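We're looking for home bakers and everyday toast eaters to join the Brorix Sandwich Loaf Project, a winter of baking, slicing, eating and note-taking run out of the McPhee community kitchen. If you've ever had strong feelings about the crust on a plain white loaf, please read on!

**Apply by December 11, 2020**

## What the project is

Sourdough has had plenty of attention this year, and we love it too. But the soft white sandwich loaf, the one most of us grew up on, gets very little care from people who write recipes. We want one good recipe that works in an ordinary home oven with flour from an ordinary store, and we want it tested by a lot of different hands before we print it.

We ran a small trial in October with eight bakers. The crumb was good, the instructions were a mess (my fault – I wrote them at midnight), and two people ended up with loaves that sank in the middle. So the recipe has been rewritten from the top, and now we need fresh eyes on it.

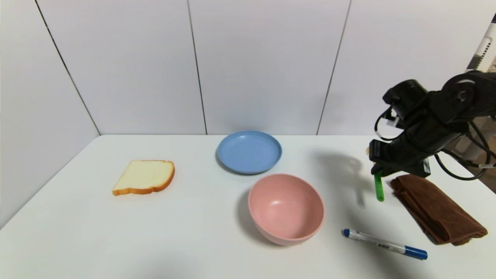

*Sandwich bread and a blue plate.*

## Who we'd like to hear from

We have room for 41 people, split between bakers and tasters. You can be both if your household can keep up with the bread.

- **Bakers** make the loaf once a week for four weeks and fill in a short form each time. You'll need an oven, a kitchen scale and a standard loaf pan. A mixer is fine, and so are your own two arms.
- **Tasters** don't bake at all. You pick up half a loaf each week and eat it however you normally would, then tell us about it. Plain, buttered, under an egg, in a lunch box with peanut butter... we want all of it.

Beginners are very welcome. We'd especially love a few people who have never made yeast bread before, as they catch the steps that old hands skip right over. Bakers living at high altitude, please say so in your email, and tell us what usually goes wrong for you.

The recipe contains wheat, milk and butter, and we don't have a version without them this time around.

## What you'll do each week

1. Collect your flour from the kitchen. Each loaf takes almost 900 grams of dough once everything is in the bowl, and we'll give you enough flour for one loaf plus a bit for the counter.
2. Bake on whatever day suits you and let the loaf cool all the way before you cut it. Yes, all the way.
3. Cut a slice from the middle and look at the crumb, the color of the crust and the shape of the top. Press it lightly with a finger and note whether it springs back.

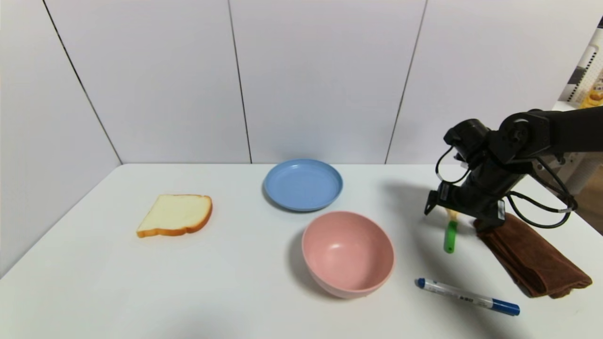
4. Toast a second slice on the third day, and write down how it compares with the first.
5. Send in your form. Short answers are great. Scribbles in the margin are even better.

## What you get

Flour and yeast are on us. Every participant gets a printed copy of the finished booklet with their name in the back, unless they'd prefer to be left out. There's no payment, and we want to be clear about that before you sign up. Bakers keep what they bake – that's the deal and it's a pretty tasty one.

## What it was like last time

We asked the October group whether they'd do it again, and most have already put their names down.

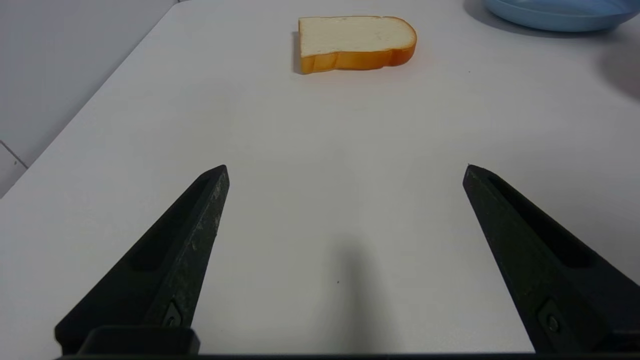

Hemi Ashby wrote back that the forms took less time than the washing up, that the second loaf was far better than the first, and that we should please, please give the rising time as a look and a feel as well as a number of minutes. We've done that in the new version.

## How to apply

Email Marama Waaka at the McPhee kitchen with your name, whether you want to bake, taste or both, and a line or two on the bread you eat now. Store-bought is a perfectly good answer. If you can't get to the kitchen for pickups, mention it and we'll try to match you with someone nearby.

Yetunde Ezeani will reply to everyone, including those we can't fit in this time.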